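Getting Cooking Oil Off a Canvas Sneaker

Every few months somebody shares the 10-minute fix for oily sneakers. I have my doubts about most of it. Vinegar doesn't lift grease, and the Brekeda foam everyone swears by left me with a bigger ring than the one I started with.

What I'd try first is dull. Take the laces out. Blot, don't rub. Cover the spot with cornstarch and leave it until morning, then brush it off and work in a little plain dish soap with an old toothbrush. Rinse with warm water and stuff the toe with paper towels.

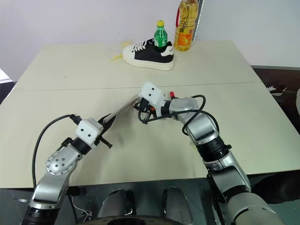
One reader wrote in to say that cornstarch did nothing for her until she put it on twice, and that she now skips the soap if the mark is only on the rubber. Fair enough. Rubber wipes clean with almost anything.

Keep the shoe away from the dryer while you can still see a mark. Heat sets oil, whatever the Kallio label claims. And put the cap back on the oil before you start, which I say from experience.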